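4.2 Hanging the Brondness shade

Before you start, let the lamp cool for 20 minutes and unplug it.

1. Slide the collar over the cord, wide end down.
2. Turn the collar until both tabs click. 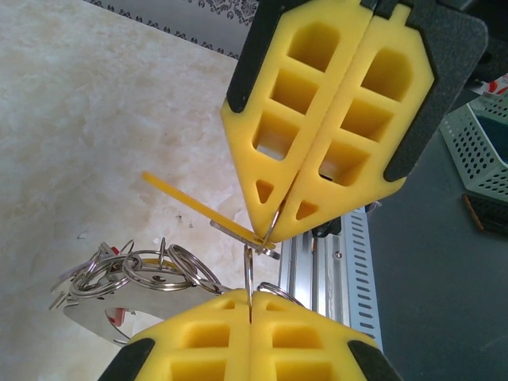
Yellow foam fingers, tips together

3. Hook the shade onto the collar. Do not bend the wire.

CAUTION: Do not use a bulb over 100 watts.

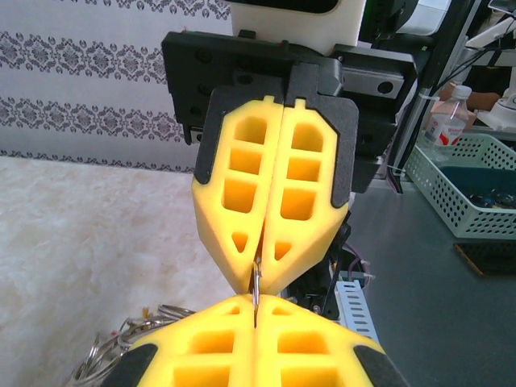 Thin metal piece held upright

4. Let go of the shade slowly and check that it hangs level.

Note: If the shade tilts, repeat steps 2 and 3. Spare collars are sold by Foltel in packs of 2.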